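A Ballot Box You Have to Walk Across
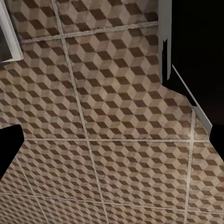 Sunday, July 31, 2022

I've been sitting on this news for weeks and I'm finally allowed to share it, so here goes: the piece I've been calling "the turnout thing" in this blog since last fall has a title, a home and an opening month. It's called Usano, and it opens at the Stornex in October!

If you missed the earlier posts, the short version is that Usano is an installation about a local election that hardly any of us voted in. I live in Ngata. Last year we had a special vote on whether the city should sell the old bus depot to a developer called Desteck, and the sale passed. There were 3717 registered voters in the two wards that border the depot, and 740 of them cast a ballot. I'd love to tell you I was one of those 740. I was not. I had the card on my fridge for a month, I knew where the polling place was, and I spent that evening hunting for a phone charger. So please don't read this as me wagging my finger at the neighbors. I'm in the group I'm making the work about.

What got me started was a comment from one of the candidates in a council race that same season. He was asked on local radio about the low numbers and he said, pretty cheerfully, that people who stay home are "happy customers." I had to pull the car over. I wasn't happy, and I wasn't a customer either! I wrote the phrase on the back of a parking receipt and it has been taped above my desk ever since.

So, the piece. You walk into a long room and there are slips of paper hanging from the ceiling on thread, 3000 of them, low enough that most adults have to push through. They're blank, all of them. I went back and forth on that for months (I have a whole drawer of printed versions, some of them pretty good, some of them awful) and in the end the blank ones made my stomach drop in the way I wanted. Somewhere past the middle there's a small speaker playing people I recorded in Ngata answering a single question, which is what they were doing on the evening of the vote. Feeding a baby. Working a double. Asleep on the couch. One woman said she was in the parking lot of the polling place and then turned around and went home, and she still couldn't tell me why. I've listened to that clip more times than I can count.

At the far end you get a pencil and a real question about the neighborhood, a different one each week, and you can write your answer on any slip you like. By closing week I'm hoping the room looks completely different from how it looked at the start. Or maybe it won't, and I'll have to live with that too.

A few people have asked whether Desteck knows about this. Yes, I wrote to them in the spring and told them what I was making. They wrote back a polite two-line email wishing me luck. They aren't giving any money to the piece and I wouldn't have taken it. The sale isn't really my subject anyway. I have opinions on it (buy me a coffee and you'll hear them) but the room should work just as well for a person who thinks selling the depot was the smartest thing the city ever did.

The money side: the Stornex is covering the space and the lighting, and I got a small grant of $2000 that went almost entirely to paper, thread and the speaker. The rest is my own time and a lot of borrowed ladders. Entry is free. The room is step-free, and there'll be one side path kept clear of the hanging slips for anyone who uses a wheelchair or just doesn't like stuff touching their face, which I completely get.

I still need voices. If you lived in Ngata at the time of the depot vote and you didn't go, I'd really like to record you for a couple of minutes. You don't need to give your name, and I'll play you the clip before it goes in. If you did vote, I'm sorry, you're a better citizen than I am, but I've got nowhere to put you in this one! Come and write on a slip.

I'll post exact dates and opening hours as soon as the Stornex has its fall calendar sorted out. Meanwhile I've got a mountain of thread to cut, and my landlord would like the hallway back.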